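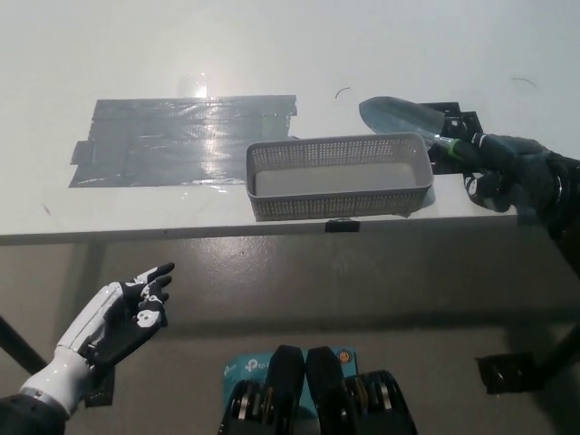 Last updated in March

Filed under: Magic History, Backstage

I got hooked on Charito Magbanua because of a trunk. My friend Janelle Dela Peña bought it at an estate sale in Kiltley for 330 dollars, and under the lining were 12 playbills, all for a stage illusion called the Brarnivura. I'd never heard of it — and I've read a lot of dusty magic books!

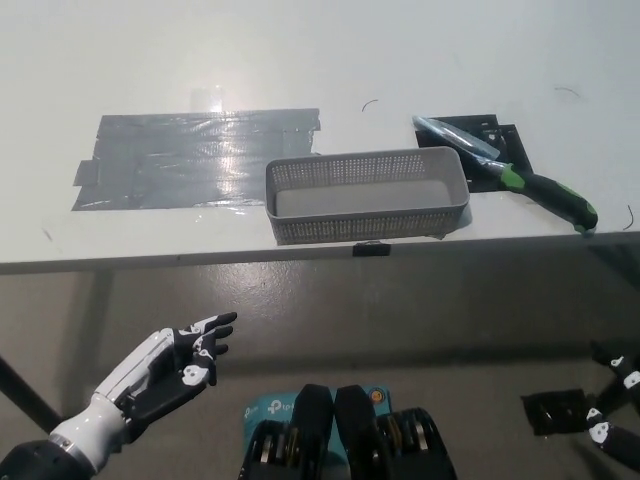 The Lady Who Walked Out Twice

Charito played the Baluyot theater for nine weeks, to 900 seats a night. She vanished stage left, then strolled in through the lobby (twice, if the crowd was loud enough). Janelle thinks she had a sister. I say trapdoor, and we're still arguing.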